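Banodness opens its doors to young families in September

Mon 3 April - Banodness is delighted to announce that its new family centre on Grosterer Road will open in September, after a good deal of patient work by a great many kind people.

The centre will offer play mornings, a toy library and a quiet room for feeding, with space for 24 children at each session. 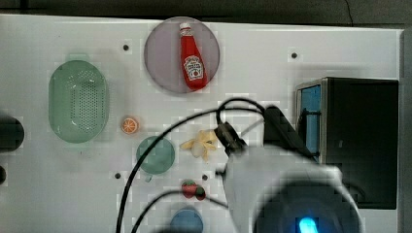 Families will be able to borrow from nearly 500 toys, for up to 4 weeks at a time, and there is no charge to join.

"We have wanted this for such a long while, and I can't wait to put the kettle on for our first visitors," said Florin Pop, centre manager.

Places can be booked from the Banodness office.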